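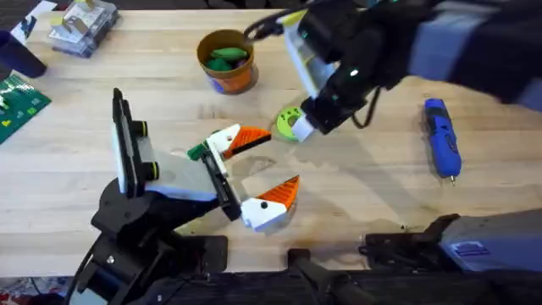 Two arm handover, how many demos before I train?
Vaughan — 24/02/2022
Recording teleop episodes, one arm passes a green round thing to the other. Got 900, policy still dithers at the handover. Keep going or change somthing?
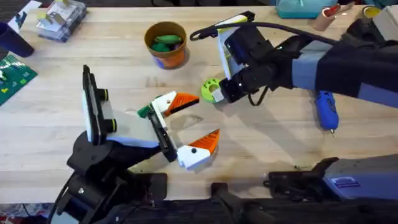

Same start spot for the object every time btw, and I leave the cup and the blue tool where they are. Should I be moving those too?

Zedetti
Yes, move them. And move the start spot, every episode. I had 1266 of one task, all near identical, useless. Binned the lot in September. Also cut long pauses before the grip closes — it learns the pause.

Nemden
more data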